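# 在溪边泡了一上午，听她讲怎么救一条小河 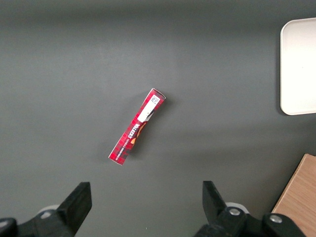 我认识 Britta Engelhardt，是因为一双借来的雨靴。去年在 Ristgate 镇口的小桥边，我穿着帆布鞋就想下水看人家种芦苇，她从后备厢里翻出一双大两码的靴子扔给我，说："穿上，不然你待会儿要哭的。"今年我又去找她，这回是正经采访，带了录音笔，还带了伴手礼：一个细长的红纸盒，暗红格子花纹，头上贴着白标签，印着个小小的二维码。她接过去往工作台上一搁，说聊完再拆，然后就拉着我往河边走。

这条河叫 Jalton 溪，从镇子北边的坡地下来，穿过两片牧场，最后汇进 Fontana 水库。我小时候以为溪水本来就是浑的（我老家那条就是！），所以第一个问题问得很傻：这水看着还行啊，到底哪儿有毛病？

Britta 笑了半天。"你看的是水面，我看的是岸。"她指给我看对面那段土坡，光秃秃的，像被人用勺子挖过。"上游把树根都刨了，牛又天天下来喝水，一下雨，泥就整块整块往里掉。泥盖住石头缝，石蝇的幼虫没地方住，鱼就没得吃。你钓不着鱼，回头怪天气。"

她做河岸修复已经很多年，之前在一家叫 Vastness 的苗圃管本地植物，每天跟柳条和薹草打交道。我问她怎么就从苗圃跑到河里来了，她说是因为送货送烦了。"我把苗送到人家手上，过一年路过去看，全死了。种得太高，根够不着水。我心想那不如我自己种。"

去年冬天的那次扦插，她到现在说起来还是很得意。1 月里最冷的那几天，她和搭档 Lucrezia Rizzi 沿着左岸插了 428 根柳条。我问为什么非挑那么冷的时候，她瞪我一眼："柳树睡着的时候才好动它呀。你醒着的时候让人剪一刀试试？"

Lucrezia 那天正好也在，蹲在水边捞落叶，听见这话头也不抬地补了一句："她那天手套掉河里了，后半截全是我插的。"

"胡说，你插了一小半。"

"一大半。"

这个我没法裁判，录音里两个人为此争了好一会儿，我就不全写出来了。总之柳条现在长得挺精神，有几丛已经到我腰那么高，叶子密密的，风一吹翻出银白的背面，好看得很。Britta 说看叶子不算数，要看根，她扒开一点土让我摸，细细的须根真的已经把泥抓住了，扯都扯不动。

不过也有没弄成的。下游拐弯那里，她们试过用椰壳纤维卷护坡，一场大水过后，4 卷里跑了 2 卷。我问跑哪儿去了，Britta 说有一卷在水库边的栅栏上挂着，是 Marleny Urrego 遛狗的时候发现的，打电话来问："你们是不是丢了条大毛毯？"另一卷到现在也没找着。她讲这事的时候完全不难为情，还给我画了张草图，解释那个弯为什么水流特别急，桩子该往哪个方向斜着打。（草图我带回来了，可惜画在一张面包店的收据背面，已经糊了。）

我一直好奇牧场那边怎么谈的。说到底地是人家的，牛也是人家的，凭什么让你围起来？

"一开始当然不让。"Britta 说，"Fereshteh 放羊放了半辈子，我去跟她讲什么缓冲带、生物多样性，她给我倒了杯茶，然后说不行。"第二次去，Britta 换了个讲法，先问羊蹄子烂不烂。Fereshteh Shahbazi 说烂啊，年年烂，就是在那段泥滩上踩的。于是两个人一起去看泥滩，看完就把围栏的位置定了，还在坡上另外装了饮水槽。"所以现在我先问人家烦什么，"她说，"我的事可以放到后面讲。"

围栏离水边留了多宽，我后来专门打电话核对过，最窄的一段是 4 米。Britta 觉得还是窄，她想再往外挪，但那边有一棵老梨树，Fereshteh 舍不得，她也就不提了。

快到中午的时候下了点小雨，我们躲到桥底下接着聊。我问她，普通人周末想帮忙能干点什么，总不能人人都去插柳条吧。她想了想，说先别往河边倒草屑。"大家割完草，顺手往坡下一推，觉得反正是植物，会烂的。烂是会烂，可是底下的草全闷死了，岸就秃了。"我听得有点心虚，我家院子后面就有条排水沟，你们猜我上个月往里推了什么。

还有就是拔喜马拉雅凤仙花，赶在结籽之前，连根拔，拔完摊在高处晒干。Britta 说这活儿小孩最爱干，因为茎是脆的，一拔咔嚓响。她们春夏两季都会带人拔，今年第一次定在 5 月 6 日，早上在桥头集合，手套她带，雨靴自备，名额 50 个。想去的直接到苗棚门口的本子上写名字就行，字写清楚一点，Lucrezia 说去年有好几个名字她到现在也没认出来。

雨停以后我们回苗棚喝了杯咖啡，我把靴子还给她，她说你留着吧，反正你还会来的。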